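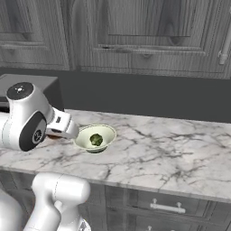 A escolha de uma bancada de cozinha começa pela origem geológica do material, e é por aí que começa esta unidade. O mármore é uma rocha metamórfica: resulta da transformação de calcários ou dolomitos submetidos a temperatura e pressão elevadas, que recristalizam em grãos de calcite ou de dolomite encaixados uns nos outros. As impurezas do sedimento original, como argilas, óxidos de ferro ou matéria orgânica, são as responsáveis pelos veios e pelas manchas. Uma bancada de mármore branco raiado de cinzento, como aquela em que a taça está pousada, é o caso mais conhecido pelo público e também o que mais dúvidas levanta na fase de encomenda. O desenho dos veios varia de chapa para chapa e, dentro do mesmo bloco, varia com a direção do corte.

Materiais de Acabamento II
Unidade 4: Pedra natural em superfícies de trabalho
Docente: Bronisława Bednarek
Versão de 28 de junho de 2020

4.1 Mármore, granito e calcário

No comércio, a palavra "mármore" é usada para quase toda a pedra que aceita polimento. Para efeitos desta disciplina usamos a classificação petrográfica. O granito é uma rocha ígnea, formada sobretudo por quartzo, feldspatos e micas. O calcário é sedimentar e pode conter fósseis visíveis. O mármore, já definido, é metamórfico e carbonatado. O quartzito também é metamórfico, mas é composto por quartzo, e confunde-se muitas vezes com o mármore em fotografias de catálogo.

A distinção tem consequências práticas. A calcite tem dureza 3 na escala de Mohs e o quartzo tem dureza 7. Uma lâmina de aço risca a primeira e em geral não risca o segundo. Para distinguir as duas pedras em estaleiro, aplica-se uma gota de ácido clorídrico diluído numa zona oculta da peça: a calcite faz efervescência, o quartzo não reage. A dolomite reage de forma fraca, e convém reduzir a pedra a pó antes do ensaio. Usar luvas e óculos.

4.2 Ataque ácido e manchas

São dois fenómenos diferentes e os alunos trocam-nos com frequência nas fichas de patologia.

O ataque ácido é uma reação química na superfície. Sumo de limão, vinagre, vinho, tomate e muitos desincrustantes dissolvem o carbonato de cálcio e deixam uma zona baça, por vezes com o contorno exato do copo. A cor da pedra pode não mudar. A zona atacada perde brilho e sente-se ligeiramente áspera ao tato. Nenhum produto de limpeza resolve o problema, que pede novo polimento.

A mancha é a penetração de um líquido corado ou gordo nos poros. O azeite escurece a pedra, o café e o vinho tinto deixam cor, e os objetos de ferro podem deixar auréolas alaranjadas. Muitas manchas retiram-se com uma cataplasma: um pó absorvente misturado com o reagente adequado, aplicado em camada espessa, coberto com película e deixado a atuar. Para gorduras usa-se um solvente. Para manchas orgânicas em pedra clara usa-se água oxigenada. Em pedra escura o mesmo produto pode clarear a superfície, e deve ensaiar-se primeiro numa amostra.

4.3 Acabamentos

Polido: superfície refletora, cor mais saturada, poro mais fechado. Mostra mais o ataque ácido.

Amaciado: superfície lisa e mate. Disfarça melhor as zonas baças, mas absorve mais depressa.

Escovado: obtido com escovas abrasivas, com relevo ligeiro. Retém sujidade nas depressões e exige limpeza com escova macia.

Bujardado: não se usa em superfícies de preparação de alimentos. Fica aqui apenas para referência e será tratado na unidade de pavimentos exteriores.

4.4 Espessura, apoios e juntas

As chapas mais correntes têm dois ou três centímetros. Com dois centímetros é habitual colar uma tira na frente para dar aparência de maior espessura, a chamada meia-esquadria ou, em versão mais simples, a sobreposição. A meia-esquadria dá melhor continuidade aos veios, mas a aresta fica frágil e deve ser boleada.

Os recortes para lava-loiça e placa são os pontos fracos da peça. Os cantos interiores nunca se fazem em ângulo vivo. A faixa de pedra à frente do lava-loiça parte com facilidade no transporte, e por isso a chapa viaja na vertical, com reforço provisório.

As juntas entre peças devem cair sobre apoio. Quando há veios marcados, pede-se ao fornecedor a planta de corte sobre fotografia da chapa, à escala. Sem esse documento não se aprova a encomenda.

4.5 Caso de estudo: apartamento Tomoana

O dossiê completo está na reprografia. A cozinha foi orçamentada em mármore branco pela marmorista Altevov, com acabamento amaciado. O valor da pedra foi de 3431 euros, com transporte incluído e sem o tratamento hidrófugo. A alternativa em quartzito, apresentada pela Lurkilport, ficava cerca de 2000 euros acima. O cliente escolheu o mármore.

Passados 14 meses foram registadas zonas baças junto ao lava-loiça e uma mancha gorda ao lado da placa. A reclamação alegava defeito da pedra. A vistoria mostrou que o hidrófugo nunca tinha sido aplicado e que a limpeza diária se fazia com um produto anticalcário. As zonas baças foram tratadas por reamaciamento no local. A mancha saiu à segunda cataplasma.

Para discutir na aula prática: que informação devia ter sido entregue ao cliente com a obra, em que documento, e quem a devia assinar. Comparar com a ficha de manutenção da Lodex, na página 77 da coletânea.

4.6 Tratamento e manutenção

O hidrófugo de impregnação reduz a absorção e dá tempo para limpar um derrame. Não protege do ataque ácido. Este ponto tem saído no teste todos os anos. A reaplicação depende do uso e verifica-se com algumas gotas de água: se a pedra escurecer em poucos minutos, está na altura de tratar de novo.

Limpeza corrente com água e detergente neutro, pano macio, secagem no fim. Estão excluídos a lixívia pura, os anticalcários, os pós abrasivos e os esfregões metálicos.

Trabalho a entregar em julho: ficha de caracterização de uma bancada existente, com identificação da pedra, acabamento, juntas, patologias observadas e proposta de intervenção. Máximo de quatro páginas, com desenho cotado.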